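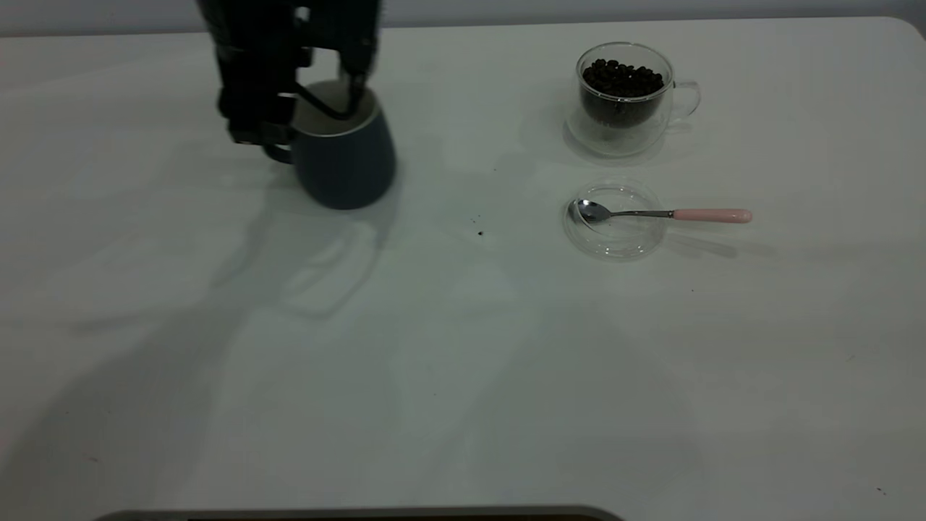

*A navy mug on a white tabletop.*

So the Wundale border talks got two more weeks, and I'm a little surprised! I figured Thursday's deadline would sink the whole thing. Dalal Issa, who leads the Broneck side, told reporters her team will stay in Pokby until the inspection rules are settled (all 343 pages of them, good luck). Omar Kassab wants the trade limits lifted first, and he's not budging. I'd take the extra time – 820 truckers are still stuck waiting on a permit.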